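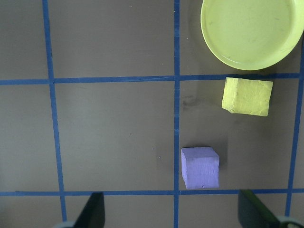 2 min read

Foam cubes and plates from Prutow – my review
Ravindra Bansal, 2019-08-25

I bought the Prutow sorting set in December, after my colleague Celina Górecki recommended it to me. It has foam cubes and round plates in plain colors, and you use it for matching, sorting and simple table games. The blue tape is not in the box. I laid the grid with a roll from Minetti, and I advise you to do the same, so each plate has its own place.

The cubes are soft and light, and they make almost no noise when they fall. But the foam is porous and it gets small dents quickly. My yellow one has many pits in it. If you want cubes that stay smooth, choose wood. 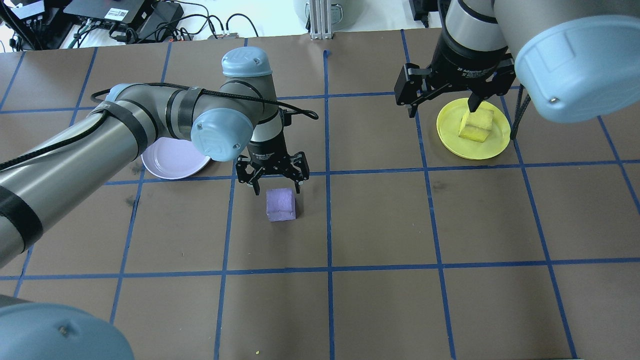 Yellow cube on the yellow plate, purple cube still in its cell.

The plates I like more. They are shallow and the rim is raised, so a cube stays on when the plate is moved. Smudges are easy to see on the pale yellow-green one, and the scuff marks I could not clean away.

One complaint about color: the lavender plate is much paler than the purple cube. For adults it is no problem – small children may ask if these two are a pair.

I paid 22 for the set, and the similar one from Tyagi was 20 but without plates. I would buy Prutow again, mostly for the plates. Replacement cubes are sold separately under number 3136.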